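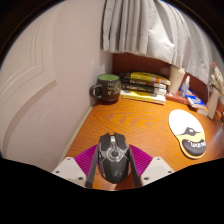
Open day at Kaufmann: who went, and was it worth the drive?

gearlash
Posted 11 June 2018

Went to the Kaufmann open day in Prendetitz so the rest of you could stay home and have opinions. Parking was a field. Coffee was free and tasted like it had been through the field first.

Most of the hall was the usual stuff, big arms moving boxes from one pallet to another pallet and then, after a pause for applause, back again. The part I liked was in a side room, where Burgi Pichler had a desk set up with ordinary clutter on it and was showing people how to use a hand-held gripper. You hold the thing, you squeeze, two fingers close on whatever you're after, and the camera on it records the whole business so an arm can be taught the same move later. She had us pick up a computer mouse. Not a block, not a foam cube. A mouse, with the sculpted sides and the slippery bits.

I dropped it twice. A kid of maybe nine got it first try and looked at me with pity.

tolerance_stack
So you drove out there to move a mouse. I move one all day and they pay me.

gearlash
Yes, but do they give you a lanyard?

Ottoline77
I was there in the afternoon and got more or less the same talk. What surprised me was how much the fingers matter. Hers are narrow dark gray ones with magenta ribbed panels outside them, and I assumed the panels were decoration until I asked. She said something about stiffness and then a man with a stroller asked where the restrooms were, and that was the end of my education.

Anyway, my two cents for anyone who goes to the next one: come in from above, line the fingers up with the sides of the mouse, and close slowly. Everybody grabs at it like it owes them money.

pallet_jack
Going to be the grump here. I've sat through this demo from three different outfits now and it's always a desk and it's always something that weighs nothing. Show me a greasy casting. Show me a torn bag of screws. The sign by the door said they'd recorded 2975 pickups so far and wanted to hit 3000 by closing. Great. How many were in a place with bad light and somebody yelling?

Ottoline77
The desk is the point, though. There were books stacked up and a mug at the back and a mouse pad lying crooked, and the wall behind it was just a wall. A bare table in a lab tells you nothing. I'd take 3000 tries on a messy desk over the same number on a clean one.

pallet_jack
I'd take 433 in a real shop over either.

gearlash
That is a very specific number.

pallet_jack
It's how many bins we have. I counted them in a bad month.

sprocketwidow
Is the gripper something you can buy, or is this another "talk to our sales team" situation? I run a small repair bench and I'd love to record a few of my own jobs. The Sonivia one I looked at last year was nice until they told me the software was rented.

gearlash
I asked. The answer was a brochure. The brochure says to talk to their sales team.

Burgi did say she has a list going for people who want to try one for a week, so email the front desk and mention her name. Worst case they send you a second brochure.

tolerance_stack
Serious question from the back row. Does it matter which way the mouse is facing? If everyone at the open day picks it up with the front pointing away from them, doesn't the arm just learn that one thing?

Ottoline77
Somebody in my group asked that. She said they turn it between tries and swap in other objects, but visitors keep putting it back the way they'd use it. Habit, I guess. She was pretty cheerful about it for a person who'd been turning a mouse around since breakfast.

pallet_jack
OK, that I respect.

sprocketwidow
Emailed them. Got an auto-reply with the brochure attached.

gearlash
Welcome to automation.

Fleltia has its own open day in July, by the way. I'm told there will be a welding cell and a food truck. I can fit two in the car, three if pallet_jack promises to keep the bins out of it.

pallet_jack
No promises. What kind of food truck?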